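Nulow team gathers suturing examples for learning system

Print this page | E-mail this article

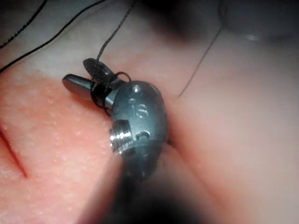 A loop of black suture thread around the base of the jaws, during work on a pink practice pad.

The training laboratory at Nulow has collected 2774 recorded examples of surgical knot tying and stitching, all of them made on practice pads, for a computer system that should learn to do parts of this work by itself. The laboratory announced the number in October, together with its plan for the coming winter.

The recordings are made by people who sit at a console and move the robotic instruments with their hands. While they work, the computer stores the movement of every joint together with the pictures from the small cameras close to the instruments. One example is one complete attempt at one task, from the moment the operator takes the controls until the moment the operator lets them go. It may last twenty seconds or it may last four minutes.

"A surgeon learns to tie a knot by seeing it and then by tying it many times," says Robel Bogale, who is responsible for the recordings. "Our system has no hands of its own at the beginning. It has only what we give to it. So we must give to it many knots, and they must be different from each other."

The project has the name Jokico and it has been running for a year and a half. In the first months the group recorded only the simplest movements, for instance taking a needle from the pad and passing it from one instrument to the other. Knots came later. According to Mr. Bogale the knots are much more difficult to collect, as the thread does not keep its shape and the same movement of the instrument can give two different results.

The most common task in the collection is the instrument tie. The operator makes a loop of thread around the closed or slightly opened jaws, catches the short end of the thread and pulls it through the loop. For a trained person this is a matter of seconds. For a learning system it is a problem with many small parts. The loop may slip away over the tips, it may be too narrow to pass, or it may catch on some part of the instrument.

For this reason the laboratory does not throw away the failed attempts. They are kept in the collection with a mark that says at which step the difficulty began. At present 381 of the examples have such a mark. The group discussed for a long time if the failed attempts should be included. At first they were deleted every evening, and Mr. Bogale says that he regrets this now.

"We lost good material in the first months," he says. "When a loop falls down and the operator repairs it, this repair is very valuable. A system which has seen only perfect knots does not know what to do after a small mistake."

Fourteen operators have taken part until now. Five of them are surgeons in training, two are experienced surgeons and the others are students of engineering who were taught the tasks at the laboratory. Each new operator practices for two weeks before the first attempt is stored. The laboratory wanted to have both beginners and experienced hands, and the level of the operator is written down with each recording.

The differences between the operators were larger than expected. The experienced surgeons use less thread and they move the camera seldom. The students stop more often and look at the thread before they pull. In the early tests the system learned faster from the slower recordings, where the steps are well separated. The group does not yet know if this will remain so when the collection becomes larger.

Much time is also given to the pads. New pads and used pads are both part of the plan, and the operators work on straight cuts as well as curved ones. The lamps are moved between the sessions, and the pad is turned to a new angle. In this way the system should not learn that the cut is always in the same place. Mr. Bogale remembers a test in the spring where the system performed well during a whole morning, and after lunch it could not find the thread any more – a colleague had opened the blinds.

After the recording, every example is watched again by a second person, who divides it into steps. The person marks when the needle is taken, when the loop is made, when the end is caught and when the knot is pulled tight. This takes more time than the recording itself. A session of one hour at the console gives usually four hours of work at the desk. The company Setiawan has delivered the software for this part, and two of its employees come to the laboratory each month to discuss changes with the people who use it.

One of the changes was the possibility to write "not visible" for a step. The cameras are placed very near to the work, and the jaws or the shaft can hide the thread at the important moment. Earlier the person at the desk had to guess. Now the step can be left open, and the system is not taught something which the picture does not show. The recordings made before this change are being watched for a second time, and 197 of them remain to be done.

The rules for a good recording have also become stricter. The operator must begin with the instruments in a free position, must not talk to the colleague at the desk during the attempt, and must finish the task also when the knot is ugly. An attempt may be stopped only if the thread breaks or if the needle is lost. The rules fill two pages and hang at both consoles.

The system itself has been tested only on practice pads, and the laboratory says clearly that this will continue. In the most recent series it was asked to make the first loop and to catch the end of the thread, with an operator ready to take over. It did this without help in 81 percent of the attempts. Pulling the knot tight was not a part of the test. The group sees the correct tension as the most difficult question, as the instruments used at Nulow do not measure the force at the tips.

"From the pictures you can guess the tension a little," says Mr. Bogale. "The pad moves, the thread becomes straight. A surgeon does the same with the eyes. But I would not say that we have solved it."

During the winter the group will add a second place for recordings, at the teaching center in Skerivham. The consoles there are of the same type, but the room, the light and the operators will be different. The first month will be used only to compare the recordings from both places. After that the work in Skerivham will concentrate on running stitches, where one long thread passes through the pad many times. There are few such examples in the collection today.

The laboratory is also looking for more operators. Surgeons in training who can come for at least two half days each month are asked to contact the project office. Experience with robotic instruments is welcome but it is not required, and left-handed persons are especially invited – the collection contains only one left-handed operator so far. The introduction takes place at Nulow, and travel costs inside the region are paid.

A part of the collection will be given to other research groups on request when the second check of the older recordings is ready. The names of the operators are removed before this, and only the level of experience stays with the recordings. Groups who are interested can already write to the project office and describe shortly for which purpose they need the material.

Print this page | E-mail this article

Contact | Copyright Nulow. All rights reserved. | Back to top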